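Tiruwork Tsegaye, who has kept house far longer than I have, once told me that a wooden worktop is like a good pair of shoes: look after it a little and often and it will see you out. I've thought of that many times since we put ours in, usually on a Tuesday, when I do the kitchen from top to bottom with the radio on and a pot of tea going cold somewhere. So here are my notes on wooden tops and tables, for everyone who has written in asking (and thank you, I do love your letters!).

## The daily wipe

A well-wrung cloth, a drop of washing-up liquid, warm water, and always along the grain. Then dry it with a tea towel straight away, even if it looks dry already. Water sitting about near the sink or under the kettle is what does the harm, and it does it so slowly that you don't notice until there's a grey patch the size of a saucer.
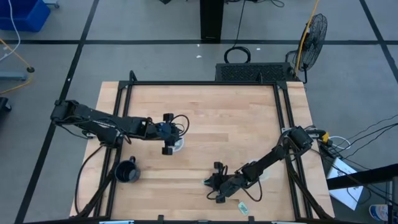 *Butcher block, with the pale colour I'm so fond of.*

Please keep the spray cleaners for the tiles. I used a lemony one on my first table for a whole winter and it went quite chalky, poor thing, and took most of the spring to bring round.

## Oiling

I use food-safe mineral oil, warmed by standing the bottle in a jug of hot water. Pour out a little puddle, rub it in with an old cotton vest, and leave it for 20 minutes before wiping off every scrap you can. Be thorough about that last bit, or you'll have a sticky top that collects crumbs and cat hair. A new top wants 4 coats, a night apart. After that I do mine whenever a splash of water stops beading, and July is a lovely month for it with the back door open.

Lay the oily rags out flat in the garden to dry before you throw them away. Some oils (linseed is the one to watch) can heat up in a scrunched rag and catch fire, so I've got into the habit of doing it with all of them.

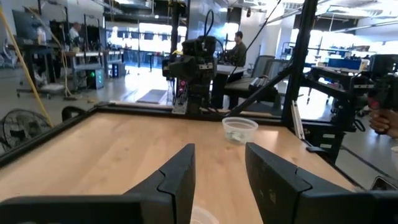

Rings and stains are the thing I'm asked about most. For a pale ring, try a dab of plain mayonnaise left on overnight, daft as it sounds, and wipe it off in the morning. For tea, beetroot or curry, sprinkle on coarse salt and rub with half a lemon, rinse, dry, and oil the spot afterwards. Black marks from a wet tin are more stubborn and usually need a light sanding with fine paper, feathering outwards so you don't leave a dip.

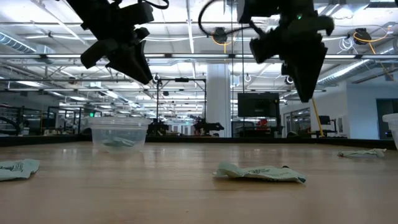 Knife scratches I mostly leave alone. If one really bothers you, lay a damp cloth over it and press with a warm iron for a few seconds, and the bruised wood will often swell back up. Let it dry overnight before you oil it, and do keep the iron moving!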